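Packing and Storing Small Items in a Shared Office
Household and Workplace Tips, Purves Building Services

Small items are the first to go astray when an office is rearranged. The following guidance applies to all tenants of the Purves building and may be used equally well at home.

Sort before packing. Cables, chargers and stationery should be placed in separate boxes, each small enough to be carried in one hand. A loaded box should weigh no more than 8 pounds.

Work at floor level where desk space is short. Keep the box open and close to the feet, and leave a clear path to the nearest door or cabinet.

Open office, June 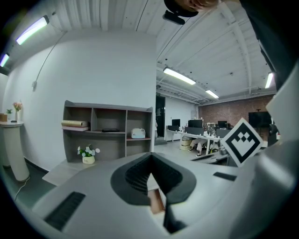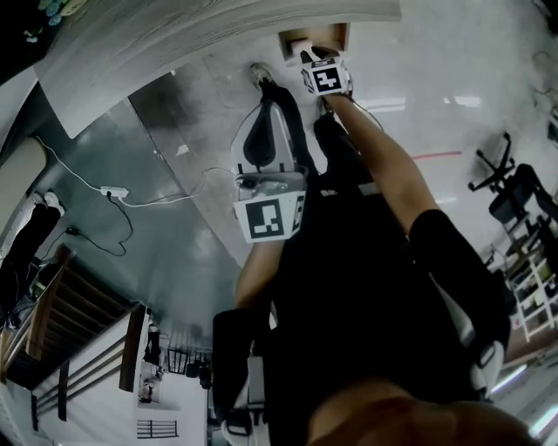
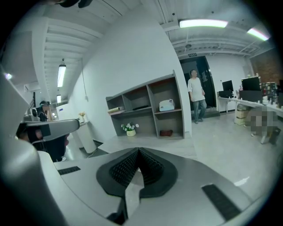 One tenant, Nunon, wrote to ask whether boxes might be left on the floor overnight. They may not. Nunon added that its own staff had packed 136 boxes last year and found that writing on the short side — the side that faces out on a shelf — saved a good deal of lifting.

Open shelving should be filled from the bottom row upward, with heavier boxes in the lower cubbies. Boxes should sit fully inside the cubby and should not be stacked in front of it.

Labels are available at the front desk in rolls of up to 3,000. Empty boxes should be flattened and taken to Room 19 before 5 p.m.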